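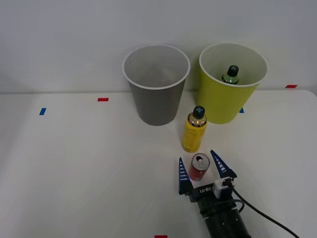

Can you use paper cups to organize a craft table, or do they just fall over?

They stay up fine as long as what you put in them is shorter than the cup or only a little taller. Long skinny things like paintbrushes will tip an empty paper cup, so give those a jar.

I started doing this when we moved to Vadstead and my nice drawer organizer stayed behind in a box (it's still in the box, somewhere under the winter coats). I had a table, a wall, a lot of little bottles rolling around, and a sleeve of colored paper cups left over from a birthday. Two years later I'm still on paper cups and I love them!

What you need

Paper cups in at least 2 colors. Mine are the tall kind with a rolled rim, and I'd stick with that style because the rim keeps the cup from going floppy when you pick it up full. The 8-packs at the Geseck discount store are what I buy now.

Colored tape. Any kind that peels off your table cleanly. Try a bit on the underside first if your table is painted. I learned that on my mother-in-law's sideboard and we are not going to talk about it.

Everything that lives on the table, caps on.

Step 1: Pull it all forward

Slide everything off the back of the table and toward you, and wipe down the strip along the wall. That's where the glue drips go to hide. Let it dry before you put any tape down or the tape will curl up by dinnertime.

Step 2: Pick a color for each job

I go with one color for things I use every time I sit down and another for things I'm keeping but don't need today. Gray and yellow-green are my current pair, and I can tell them apart even early in the morning before coffee. You could do one color per person if you share the table, which my sister tried with her kids and says it mostly worked.

Step 3: Load the cups

Bottles go in standing up, cap on top. Put them in one at a time and let each one lean against the side, they don't have to be perfectly straight. If the cap sits just under the rim you've got a great match, because you can see it from above and still grab it with two fingers. Leave a cup empty if you haven't decided what it's for. It will find a job, trust me.

Don't stuff them. A cup that's packed tight gets picked up by the bottle instead of the cup, and then the whole thing lands in your lap (ask my good jeans).

Step 4: Tape the parking spots

Tear off small pieces of tape and stick them near the back edge, spaced far enough apart that cups don't bump when you lift one out. I use a different color for each spot so I can say "back on the blue" to whoever is helping me clean up.

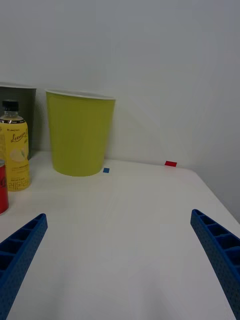

Blue tape beside the big yellow-green cup, red tape farther along the back of the table.

Step 5: Deal with the stragglers

There's always a bottle that's still out and a drink can from earlier. The bottle goes in a cup. The can goes to the kitchen, and check that it's drained before you toss it in the recycling! I used to keep my soda right next to my paint supplies until the Onyeka craft fair rush, when I grabbed the wrong thing twice in one afternoon. Now drinks get the windowsill.

A couple of extras

Swap out any cup that gets soft at the bottom. If yours slide around, drop a few clean pebbles in first. And if you're in the Leltach swap group, I posted my list of what goes in which color there back in August, so go copy it and change whatever you like.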